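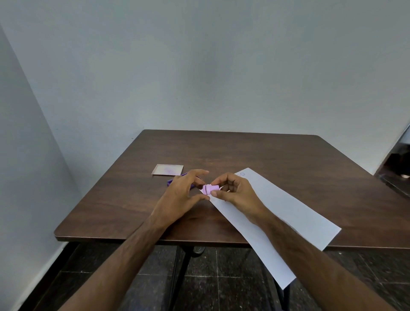 Purple stamp, white paper, two hands.

I have wanted a little robot arm for the stamping work for most of a year, and in July I finally sat down with a spreadsheet and a very large iced coffee to see if I could afford one. Short answer: maybe? Long answer is the rest of this post, sorry.

The one I keep coming back to is the Tidano. It's a tabletop arm, it ships with a basic gripper, and the quote I got from the dealer in Pundolport came to $3423 with shipping. I read that number and thought, okay, that's a lot but it's doable if I skip the new printer. Then I started writing down everything the quote left out (this is where the coffee came in).

A stamp is a fussy thing to pick up. It's small and round and it wants to be pressed straight down, with the same push every time, and the stock gripper is made for boxes. So I'd need softer fingertips, or some kind of holder the stamp drops into. Then something to keep the paper from sliding. Then a spot for the ink pad that never moves, so the arm can find it again. I put $100 down for all of that and I already suspect I'm kidding myself.
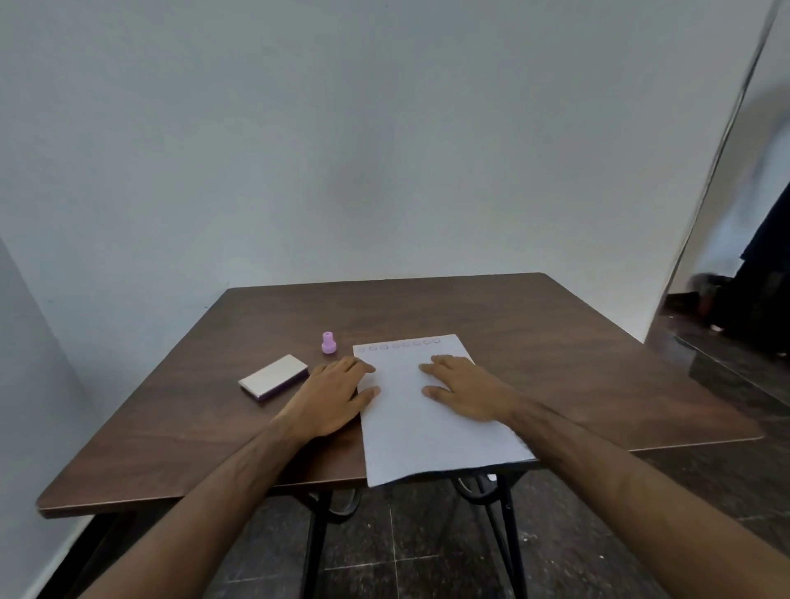
MARNIE TESK

A neat row of little circles across the top of a sheet looks like nothing, I know! But eight in a line, evenly spaced, is exactly the sort of job I'd be asking for, and my own rows start drifting uphill when I get tired. Pale impressions are the other thing I worry about. With my hands I can feel when I haven't pushed hard enough, and I have no idea what the arm would make of it. The Aranda has a force sensor built in, which would probably help, but it costs way more than the Tidano and I'd have to save until next year. I asked Brornex about adding a sensor later and they said they'd get back to me. Still waiting on that.

Then there's the table. Mine is fine for me and my elbows, but an arm that swings back and forth all afternoon needs something that won't wobble, so either I brace the legs or I buy a bench. Bench is on the list with a question mark next to it.

The part of the spreadsheet I'm happiest with is the 9 percent I set aside for stuff breaking. Last time I bought equipment I budgeted zero for that and ended up paying for a new power supply out of the grocery money, so this feels very grown up. I also gave myself a rule that the arm has to get through 101 sheets in a demo before I pay a deposit - my sheets, my ink, my stamp, with me standing there. The dealer was nice about it. They do demos in the mornings, so I'm packing a bag with paper and two spare ink pads and going over as soon as they send me a slot.

If you've bought a small arm for paper work and have opinions about fingertips, please leave them in the comments!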